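Category: Finishes and Surface Care > Hardwax Oil > Application Guide

4. Applying Skamora Clear to interior tabletops

This section covers bare or fully stripped tabletops for indoor use. For floors, see Section 6. For worktops next to a sink, see Section 7 and use the Jisgate hardener in the proportion given there.

4.1 Before you start

Room temperature must be between 60 and 77 degrees Fahrenheit during application and for the first night after it. Do not apply in direct sun or over a heated floor that is switched on. Bring the can into the room the day before.

You will need:
– Skamora Clear, stirred
– Gomedow white pads, or a short-nap roller for tops over 20 square feet
– lint-free cotton cloths
– sandpaper in 100, 120 and 150 grit
– a vacuum with a brush head
– a metal container with a lid, filled with water

CAUTION: Cloths and pads soaked with oil can heat up and catch fire without a flame. Put used cloths in the water container at once. Do not leave them folded, balled up or in a trash bag.

4.2 Sanding

1. Remove hardware, felt pads and any loose leaf. Fill open knots and let the filler harden fully.
2. Sand the whole top with 100 grit, moving with the grain. Skip this step if the top came from the factory sanded and has no marks.
3. Repeat with 120 grit, then with 150 grit. Do not go finer than 150 on the face. A surface sanded to a higher grit takes up less oil and wears sooner.
4. Sand end grain one step finer than the face – 180 is suitable – or it will dry noticeably darker.
5. Vacuum the top, the edges and the underside. Wipe with a dry cloth. Do not use a tack cloth, as some leave a residue that blocks the oil.

NOTE: On veneered tops, start at 150 grit and sand by hand only. Check the edges often.

4.3 First coat

1. Stir the can for two minutes, reaching the bottom. Do not shake.
2. Pour a small amount onto the middle of the top and spread it thinly with the pad, first across the grain and then along it.
3. Work in strips the full length of the table. Keep a wet edge and do not stop partway along a strip.
4. Wait 18 minutes. Wipe off everything that has not soaked in, turning the cloth often. The surface should feel almost dry to the hand when you finish.
5. Leave for at least 7 hours with a window slightly open.

Curved or arched grain absorbs oil unevenly, and dull patches after the first coat are normal in these areas. Do not add oil to them separately. The second coat evens them out.

4.4 Choosing clear or Vidmar White

Skamora Clear deepens the color of all woods and brings a yellow tone to light ones. Where the top is to stay close to its bare color, mix in Vidmar White for the first coat only. Test on the underside and let the sample dry overnight before judging it. Wet samples always look too dark.

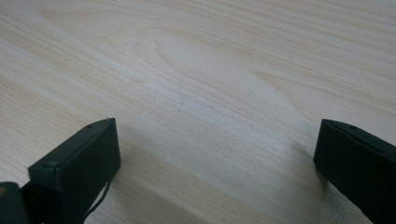
Do not use Vidmar White on walnut, smoked oak or any stained wood. The pigment collects in the pores and shows as gray specks that can only be removed by sanding back to bare wood.

4.5 Second coat

1. Rub the dry first coat lightly with a Gomedow white pad to remove raised fibers. Vacuum.
2. Apply Skamora Clear as in 4.3, using roughly half as much oil.
3. Wipe off after 10 minutes.
4. Treat the underside with one coat if it is still bare. A top sealed on one side only may cup.

4.6 Curing

The table can be used with care after 24 hours. Keep water, hot dishes and tablecloths off it for 7 days. Rubber feet on lamps and appliances can leave permanent marks during this time.

CAUTION: Do not speed up drying with a heat gun or fan heater. The surface skins over and the oil underneath stays soft.

If the top is still tacky after 48 hours, too much oil was left on. Rub with a pad dampened with a little fresh oil, wipe dry and wait another night.

Section revised 9 January 2019. Replaces all earlier versions of Section 4.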